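Flenel Kitchen Sim Pack, version 3: review after one month

Rating: 3 out of 5
Used for: grasp planning and pick-and-place testing, single arm
Would buy again: yes, with the collision fault fixed

We bought the Flenel Kitchen Sim Pack in April to replace a set of counter scenes we had built ourselves. The pack gives you kitchen layouts, a library of household objects and a runner that resets the scene, places the objects and logs each attempt. You bring your own arm model and your own planner. We run ours on one desktop machine at the Clerkport office, mostly overnight.

Setup took an afternoon. The installer asks for a license key twice and the second prompt is hidden behind the first window, so if it seems stuck, move the window. The arm import worked the first time. The joint limits came through correctly, and so did the gripper opening.

The layouts are good. Counters come in straight and L-shaped versions, with several stone and wood finishes, and the objects are scattered with enough variety that a planner can't get by on one approach direction. Lighting is flat by default, but you can change it in the scene file.

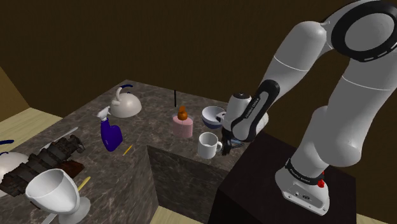
L-shaped counter layout with the arm on its pedestal, gripper at the mug.

Now the fault. Over 1,754 attempts, the runner marked 40 as clean successes when the gripper had passed through part of an object or through the counter edge. These were not near misses. In the worst one, a fingertip went through the wall of a bowl on the way down, closed on a different object, lifted it and got full marks. The log showed no contact event at all.

It took us a while to find. Our success rate looked better than it had on our old scenes, and we put that down to the better object meshes. We only noticed when we replayed a batch to check something unrelated about wrist angles. If you score from the log alone, you will miss it.

The cause, as far as we can tell, is the simplified collision shapes. Hollow objects have a visual mesh with an inside and an outside, but at the default detail level the collision wall is so thin that a fast-moving finger can be on one side in one step and on the other side in the next. Slowing the arm down reduces the problem. Halving the physics step reduces it more, and also nearly doubles the run time.

The second place it shows up is where two counter slabs meet at different levels. The visual edge and the collision edge don't line up there, and the planner is told it has clearance that it doesn't have. On a simulated counter this costs you nothing except bad data. On a real arm the same path would put a finger into stone, and we would not send any trajectory from this pack to hardware without checking it separately. 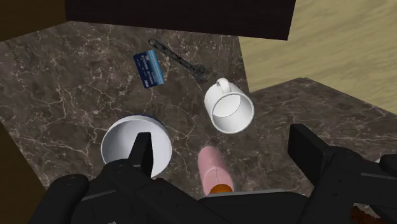

Cluttered top-down grasps are where I would test first, and the pack's wrist camera view makes them easy to review. Turn on the wrist recording before you start a batch, as it is off by default. What you want are layouts where the target sits close to something hollow. With the pink bottle lying between the open fingers and the left finger reaching over the white bowl, there is very little room for that finger to come down without touching the rim. Any attempt in a layout like that should either log a contact or take a different approach, and if it does neither, replay it.

I reported the fault to Flenel with 12 saved runs. They confirmed it and sent a patched collision set for the bowls and mugs. The patch works on those objects. It does nothing for the counter edges, which are promised for a later release with no date given.

We also tried the same planner on the Barusdale scene set for comparison. Barusdale has fewer objects and plainer rooms, but its contact log matched the replays every time we looked. It costs more.

Support answered within a day. The manual does not mention collision detail anywhere; the setting is in the scene file under "shape_quality" and should be set to full.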